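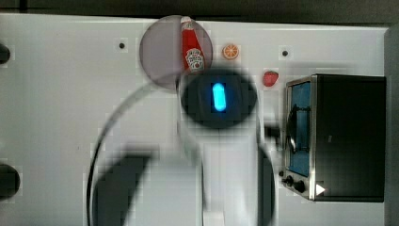
September, evening, after the Gerkilwood match

Writing this up while it's fresh, and with a cup of tea going cold next to me, so apologies in advance to whoever has to read my sentences. We lost the shootout. I know everyone has seen the clip of Đạt letting the last one go under his arm, and I'd rather put the whole afternoon down properly than have that be all we carry into next week.

First half he was very good. Two crosses claimed cleanly at the far post, and he started higher than he did against Ulliner (which Colette has been on at him about since preseason, bless her, and she was right). The goal just before the break was a deflection off Phong's heel and I've marked it as no fault in the log. Distribution was fine, a bit hurried to the left side. He doesn't trust that side on the Arsenault Park pitch and I can't say I blame him, it slopes toward the drain and the ball runs away from you.

The 64th minute is the one I want to look at again. Corner from their right, he comes, gets stuck behind Phong and their big centre half, and punches with one hand when he had time for two. Ball drops to the edge of the box and they hit the bar. My note at the time just says "feet!!" and I stand by it. He took a false step backwards before he came, same as at Ulliner, and that half yard is the difference between a catch and a flap.

Shootout: he went the right way for 3 of their 5 and got a hand to one. The last one he reads perfectly, then the weight is on the wrong leg and he collapses instead of pushing. Thảo thinks he's guessing early and getting away with it. I think he's waiting nicely and the push leg is tired. We argued about this most of the way home, very enjoyably, and settled nothing.
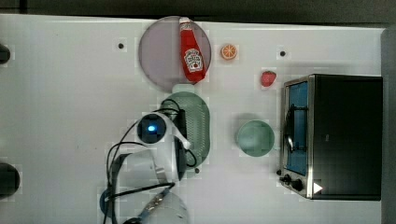 Ketchup, orange slice and strawberry, near the plate.

For the next block, as agreed with Thư on the phone:

Crossing drill with two bodies in the way, set position first, no false step. Short sets. Stop when the feet get lazy.

Low dives to the left off the Wilska boards. I want these late in the session when he's already puffed, to see who's right about the leg, me or Thảo.

Penalties on their own, no crowd of teammates offering opinions. Colette to take them, she has the best disguise of anyone at the club and she enjoys it far too much.

Thư asked whether we rest him for the midweek game and give the young fella a run. My feeling is no, he should play, and I've told her so, but it's her call and I'll back it either way. There were 1000 people there, our best gate of the year, and he stood and signed things for the kids at the fence afterwards with a face like thunder. Lovely lad.

Still to do: get the second-half footage off Phong's brother, and replace the size 9 gloves, the palm has gone on the right one again.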